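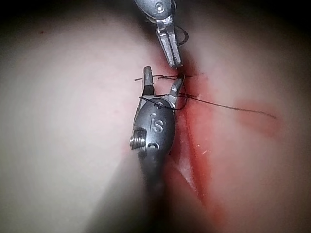 Nahtpad mit rot eingefärbtem Schnitt, zwei Instrumente am Wundrand.

Einzelknopfnaht am Übungspad

Für die Übung reicht ein weiches Pad mit einem geraden Schnitt. Wir nehmen im Kurs das Modell von Flistel, das mehr als 24 Nähte aushält, wenn man die Einstiche etwas versetzt. Den Schnitt vor dem Nähen mit Kunstblut von Broltetti bestreichen und den Überschuss abtupfen. Etwas Farbe bleibt immer auf der Fläche.

1. Faden auf 11 cm kürzen. Längere Fäden verheddern sich beim Knoten.
2. Nadel im hinteren Drittel fassen und senkrecht zur Oberfläche einstechen.
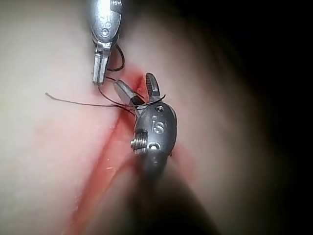
Leena Hämäläinen schrieb dazu, sie steche lieber erst nur durch den einen Wundrand, fasse nach und gehe dann durch den zweiten. Bei dickeren Pads reiße der Rand so seltener aus. Das geht auch, dauert aber länger.

3. Faden durchziehen, bis ein kurzes Ende stehen bleibt.
4. Das lange Ende zweimal um die Spitze des Instruments legen und das kurze Ende greifen.
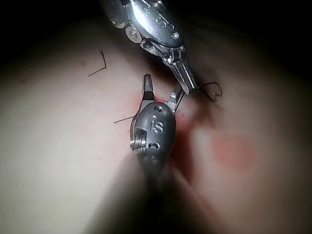 5. Beide Enden flach zu den Seiten ziehen, bis sich die Ränder berühren. Nicht fester, sonst wölbt sich das Material.
6. Zwei weitere Schlingen gegenläufig legen, jeweils einfach.
7. Faden kürzen und den nächsten Stich setzen.
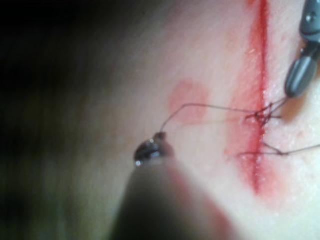 Knoten auf der Schnittlinie, darunter ein weiterer Stich.

Der Knoten gehört eigentlich neben den Schnitt. Liegt er darauf, vor dem Kürzen vorsichtig zur Seite ziehen. Pads nach dem Üben mit lauwarmem Wasser abspülen und flach trocknen lassen.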